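Laundry Week at Sakthorpe: The Folding Table Gallery

Posted 25/04/2019 by Tarek Mansour

I have wanted to put up a laundry gallery for ages, and the shirts have finally won out over the bread and the bicycles! Regular readers know how I feel about a decent folding surface. We went years without one at Sakthorpe, folding on beds, on chair backs, once on the lid of a chest freezer, and I still get a small thrill from seeing a T-shirt laid out with bare table on every side of it.

Pink takes up most of this page. I'm fond of a plain salmon-colored tee because you can see what the cloth is doing. Patterned shirts hide everything until you put them on and find the crease running straight across your chest.

Cotton up close, with the stitching along the hem. I could look at hems all day.
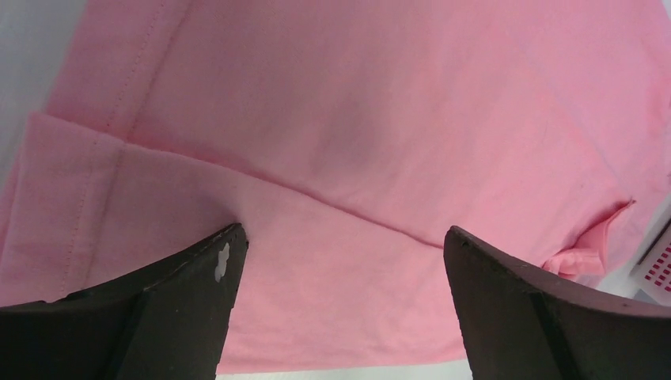 Start with the hem and the rest of the shirt gets easier. I learned that at El Khatib, the old laundry in Tromesgate, where I spent a November folding towels and the odd tablecloth before they trusted me with anything that had sleeves. Find the bottom edge, get it straight, then work up toward the neck. The neck always fights back (mine do, anyway), and knit cotton loves to roll in on itself just when you think you've got it.

Pink tee, mostly flat, with the neckline end still bunched up. The bottom hem is lovely and straight, and that's half the job as far as I'm concerned.
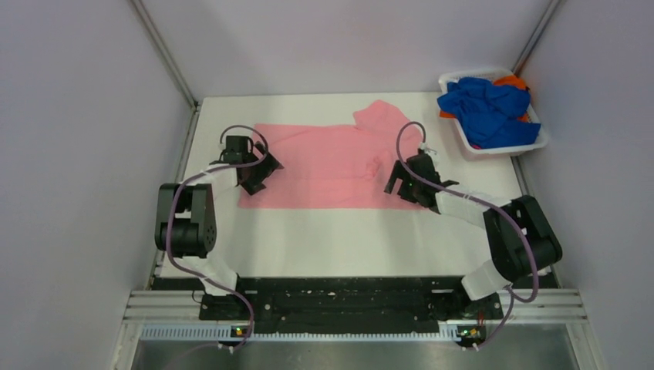

Essam Fahmy wrote in after the last gallery to say that he does it the other way around, shoulders first, and lets the hem land where it likes. He gives the whole shirt one good shake, lays it face down, and smooths outward from the collar with the flats of his hands. He also thinks I fuss too much over the bottom edge, and that a shirt folded in 2 minutes is a shirt folded too slowly.

Fair enough! I tried his way on a stack of old gym shirts and the shoulders did come out beautifully. The hems were all over the place, but I'm willing to keep practicing.

Next, the tabletop, for everybody who keeps asking me about surfaces. Pale, with a fine wood-grain look and a soft shine where the light catches it.
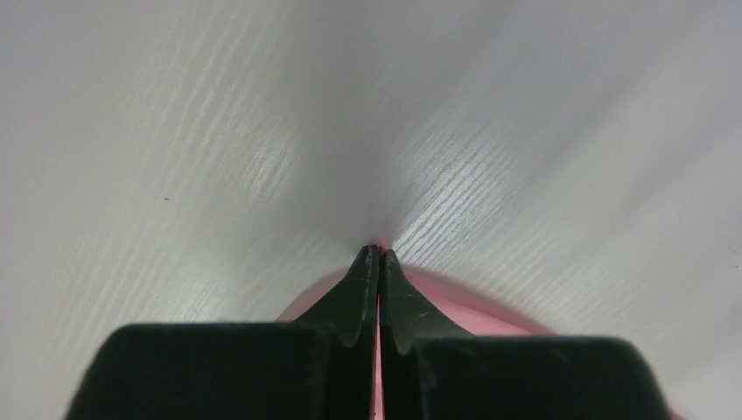

What's the best thing to fold on if there's no proper table? A bed with the covers pulled tight works well for shirts, though it's a bit low on the back. I'd take a kitchen table over it any day, wiped down and dried first.

One more with the basket in view. There's a big crumple of bright blue on top with orange peeking out, and I think the colors look wonderful next to the pink. A white basket with holes in the sides is my favorite kind, too, light to carry and easy to rinse out.

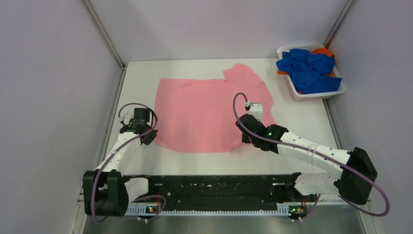 Coming up next

Sock drawers of Hastodville! I have 123 pictures to sort through, and I already love the striped ones.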